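Wood grain

Shares 20 | Comments 9

Wood grain is the direction, texture and pattern of the fibers in a piece of timber. Straight grain runs parallel to the long axis of the board. Spiral grain winds around the trunk and lowers bending strength – a fault that sawing cannot remove.

A knot is the base of a branch enclosed by later growth. Fibers bend around it, which weakens the board locally. Under the Clirkerley grading rules, a structural board may have no more than 2 knots in any 100 cm of length.

Shrinkage is greatest along the growth rings and least along the grain.
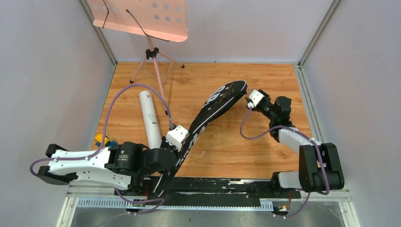
Printed grain is produced by rotogravure or digital press. The Wamville process, introduced by Plandgate, repeats its pattern at a fixed interval – a feature used to tell printed sheets from sawn veneer.

See also: Figure; Burl; Veneer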